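Cookies help us remember you. Accept all | Manage settings

Friday at Morivar, hall 2

Farhad Parsa had promised me gluten-free pastry at the Morivar open day. I got stand 153 – a dark table, a black curtain and one pale lavender balloon.
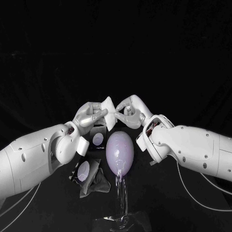
I had planned to give it five minutes and then go find the coffee, which the floor plan placed beside Diekmann. The floor plan was an optimist. Musa Iyamu, who had come along for the free pens, was by then asking what the balloon cost.

It's a handsome thing, egg-shaped and glossy, knotted at the bottom.

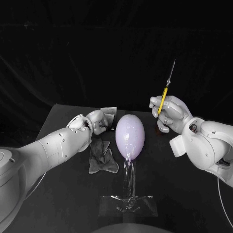
I have strong views on anything shiny and runny near my good shoes, so I stood well back. A gray towel lay crumpled on the table, and I felt some kinship with it. Musa said it made him want jelly. I steered him toward Jellimix, two aisles over.

We came by once more before lunch, and now there was a black foil pouch to look at, plus a slender tool with a yellow handle. 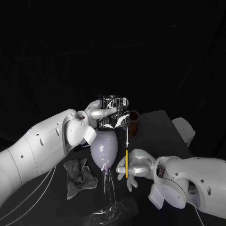
Lunch, and the Skukamby line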